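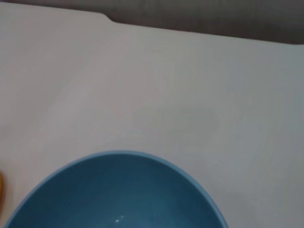
Chapter 8
Cooking Dried Beans in Quantity

In the earlier chapters we worked with vegetables and grains, which are ready in less than one hour. Dried beans ask for more time and more planning. A cook who decides at noon to serve beans for lunch has already lost the meal. For this reason the present chapter begins with the calendar of the kitchen, and only after that it comes to the pot.

When you have studied this chapter, you should be able to sort and soak beans, to choose between the long soak and the short soak, to judge when a bean is done, and to cool and freeze a large batch safely.

8.1 A case from Usstead

The lunch kitchen at Osaleo, a training school in Usstead, serves 374 meals on a normal day. Until March it bought its beans in cans. The change to dried beans was made for reasons of cost, and in the first week there were many complaints. Some beans were hard in the middle and others in the same pot had fallen apart.

The cooks first believed that the beans were of poor quality. When they looked in the store room, they found that two sacks had been mixed in one bin. One sack came from the new supplier, Vestergaard, and the other had been standing on a lower shelf for several years. Old beans take up water slowly, and some of them never become soft. After this the kitchen wrote the date of delivery on each sack and did not mix them again. We shall return to this case in section 8.4, where we calculate the cost of one portion.

8.2 Sorting and rinsing

Pour the beans on a tray in a thin layer. Take out small stones, pieces of soil, and beans that are broken or have a wrinkled skin. Then rinse them in cold water until the water runs clear. In a large kitchen this work is often given to the newest person, who is also the person least likely to know what a bad bean looks like. Show it to them first.

8.3 Soaking

For the long soak, cover the beans with three times their volume of cold water and leave them in the refrigerator for 8 hours or overnight. They will grow to more than double their size, so the container must be large enough. For the short soak, bring the beans and water to a boil, let them boil for 5 minutes, turn off the heat, and leave them covered for one hour.

Both methods give a good result with pinto beans and black beans. Red kidney beans need special care. They contain a natural substance which can make people ill, and it is destroyed only by real boiling. Throw away the soaking water and boil the beans hard in fresh water before you lower the heat. Do not cook them from raw in a slow cooker.

Lentils and split peas are not soaked.

Words to learn in this chapter: batch, simmer, skim, soak, yield.

Before you continue, read the label of a bag of dried beans in your own kitchen and write down the soaking time it gives. You will need it for the first exercise.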